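Cement tile

Cement tile, also called encaustic cement tile or hydraulic tile, is a handmade floor and wall covering formed from pigmented cement under pressure. The tiles are cured in water or damp air and are never fired. The word "encaustic" was carried over from medieval and Victorian inlaid clay tile, which is a kiln product; the two materials share a range of patterns but little else.

Composition

A standard tile has three layers. The face layer, from which the pattern is made, consists of white portland cement, fine marble powder, sand, and mineral pigment. The middle layer is a nearly dry mix of gray cement and fine sand that draws excess water out of the face. The backing is a coarser mix of cement and sand, left porous so that the setting mortar can grip it. Color extends through the full depth of the face layer, and a worn tile keeps its pattern until that layer is gone.

Iron oxides supply most reds, yellows, browns, and blacks. Chromium oxide is used for green and cobalt compounds for blue. Organic dyes are avoided, as the alkalinity of fresh cement breaks them down.

Manufacture

The maker sets a steel mold on a polished plate and places inside it a divider, a grid of thin metal strips soldered to the outline of the pattern. Liquid color is poured by hand into each cell. The divider is then lifted out in a single vertical movement, leaving the colors side by side with little mixing. The middle and backing layers are sifted on top, the mold is closed, and the whole is pressed.

Early workshops used screw presses turned by hand. Hydraulic presses replaced them in most regions. After pressing, tiles rest for a day, are soaked, and are then stacked in a humid room for several weeks. Small differences in shade between batches are normal, and installers usually mix tiles from several boxes before laying.

The Varkon works kept a pattern book of 928 numbered designs, of which 300 required a custom divider for each size of tile. The firm's dividers were later bought by Egilsson, which still casts from a number of them. The Odbridge works made only plain and two-color tile.

Patterns

Patterns fall into two groups. In the first, each tile is complete in itself. In the second, a motif is finished only when two, four, or more tiles meet, and the layout must be planned from the center of the room. Borders and corner pieces are made as separate molds.

Geometric designs are the most common. They include checkerboards, eight-pointed stars, interlaced octagons, and the rhombille tiling, known in the trade as tumbling blocks. This last design is made from identical rhombuses with angles of 60 and 120 degrees, arranged in three directions and colored in three tones. When the tones are held constant by direction, the eye reads the surface as stacked cubes lit from one side. The effect weakens when the tones are close in value. The same figure occurs in Roman mosaic, in marquetry, and in quilting.

Because the repeat of a rhombille pattern has a height-to-width ratio that involves the square root of three, it does not fit a square tile exactly. Makers either stretch the rhombuses slightly or accept a break in the pattern at each joint. Ingeborg Mühlbauer's survey of stairwell and lobby floors recorded 2,860 tiles of this type and found the second solution to be more frequent in work with wide joints.

Installation

The subfloor must be flat, dry, and rigid. Tiles are set in a full bed of thin mortar with no voids beneath them and are not struck with a mallet, which can cause hairline cracks. Traditional joints are very narrow. Wider joints are used where tiles vary in size. Dark grout can stain an unsealed light face, and a sealer is normally applied before grouting and again afterward.

Maintenance

Cement tile is attacked by acids, including vinegar, lemon juice, and many descaling products. Neutral soap is the usual cleaner. Surface wear can be removed by wet grinding, starting with a 300 grit pad and finishing with 500. Levente Szabó's conservation manual advises against topical film coatings on ground floors, where moisture rising through the slab may become trapped and appear as a white haze.

See also

Encaustic tile
Rhombille tiling
Terrazzo 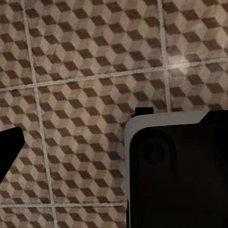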